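Nullmont Open Studios

The Nullmont Open Studios is a yearly art trail held in November, when painters and printmakers in the town let strangers look at their work and, with luck, buy some. It began with three artists in a former chapel on Sandoval Street and now takes in 48, spread over 31 addresses, a good many of them spare bedrooms.

Visitors follow a printed map, drawn afresh each year by a different artist and seldom to scale. Prices range from modest to hopeful. The neighbouring village of Didau ran a rival trail for two seasons – on the same weekend, by coincidence, according to Didau – before the two merged. 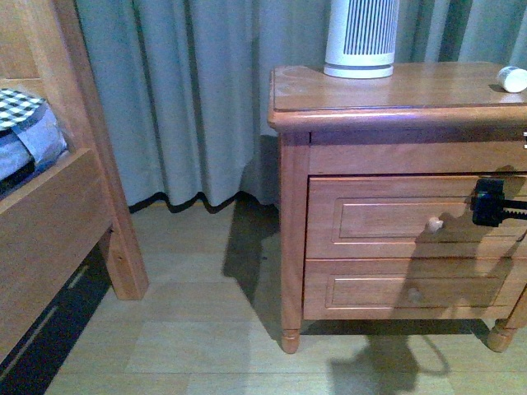

A wooden nightstand with two drawers.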